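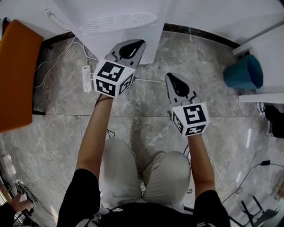
Grey marble tiles with white and darker veins, and the dark skirting along the wall.

I bought the Nomura floor tiles from Bronier last December, for the room where we sit and work. Now I have lived with them long enough to write a fair review.

First the good side. The tiles are large, so there are few grout lines, and the lines stay straight from one wall to the other. The veins are different on each tile and I like this very much. Small dust is hard to see on the grey color. My wife says this is a bad thing, I say it is a good thing.

Cleaning is easy with warm water and a little neutral soap. Do not use vinegar on marble. I did it one time near the door and a dull spot the size of a coin has stayed there.

The less good side: the floor is cold in the morning, and if you like to sit low you will want a thick cushion. Also each cable shows on it, and a white power strip too. I am still looking for a flat cable cover in grey.

Delivery was 2 weeks late. Kenna Moffat from the shop answered my messages politely and replaced 8 tiles with broken corners without discussion. The fitter, Mathis Lemaire, asked 300 extra for cutting the old door frame, so please ask for this price before the work begins.

I give four stars from five. I would buy the same tiles again, but with heating under them.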